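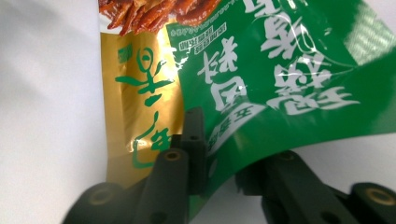

Handheld gripper demos on foil bags - does the wrist view help?
Reading time: 2 min
Last updated: Friday

duststead
We trained a two-hand bag policy on 2151 demos, all collected with handheld grippers. With the wrist views only, it got 40 of 60 pickups. Adding a fixed overhead view gave us 2 more. I expected a bigger gap, so I'm inclined to drop the overhead camera.

kerslake_m
Were all 60 trials on the same bag? Shiny film is a hard case. On the green and gold one the glare wipes out a whole corner of the green.

duststead
Mixed snack bags, all crumpled, white surface under them. Start poses were shuffled, so plenty of them have the print upside down.

badilik
I don't agree with dropping it. Two extra pickups in 60 is noise in either direction. You can't say the overhead view helps and you can't say it doesn't.

duststead
Fair. But it costs us calibration time every session.

Ilham Chong
We saw something close to this at Pistik. Most of our misses were at the second grasp - one hand already had the film and the wrist view was nearly all bag. Split your failures by first and second hand before you decide.

kerslake_m
Agree with Ilham. I'd also repeat the 60 with a new seed.

duststead
OK, I'll sort the failures first and post the split here.

Comments (3)

tapeloop: Same policy weights for both hands, or separate?

duststead: Shared.

moss_r: Please post the start poses too. Ours never match anyone else's.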